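Shared workshop arm moves to tray trials

17th December

The tabletop arm under construction at the Landeg shared workshop has moved from bench calibration to tray trials, the build group reported in its end-of-year update. The arm, known in the workshop as Trokomlow, is a two-finger design with a camera mounted close to the gripper and lit pads on the inner faces of the fingers.

The current task is sorting mixed items out of a shallow tray. Soft and rigid objects are placed so that they touch or overlap, and the arm is required to grip one without dragging the other. Earlier work used single items on a flat grey mat, where the controller could rely on a clear outline. Overlapping items remove that outline, and the grasp planner has been rewritten to select a point away from the contact area.

The planner runs on Veltach, the group's own control software, now at build 431. The main change in this build is the handling of colour. Light from the finger pads shifts the apparent colour of the tray floor between the fingers, and the previous version treated the shifted area as a separate object. Build 431 samples the floor at start-up with the pads on and stores the result as a mask.

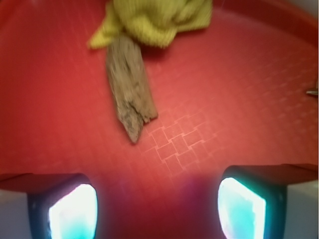 Gripper camera view of the red tray, with driftwood partly under a yellow-green cloth.

Irregular items were added to the test set this month. Milled blocks have parallel faces and tolerate a wrist angle error of several degrees. Driftwood tapers and has notches, and the fingers can close on a section that is narrower than the planner expects. Ribbed cloth presents the opposite problem, as the pads compress the folds and the measured opening keeps falling after contact. The controller now ends the close on motor current, with finger position used only as a limit.

Finger travel is driven by a lead screw and a small stepper. The original printed nut showed measurable backlash after 2,000 cycles and has been replaced with a brass part turned on the workshop lathe. The replacement is to be inspected at the same interval.

Wiring to the finger pads remains provisional. The group plans to reroute it through the wrist in January, along with a revised camera bracket. A second tray layout will follow once the bracket is fitted.

Drawings for the gripper and the Veltach configuration files are held on the workshop server under the project name Buvance. Members can request read access at the front bench. The arm is run on build nights only, and the bay stays closed to other work while the motors are powered.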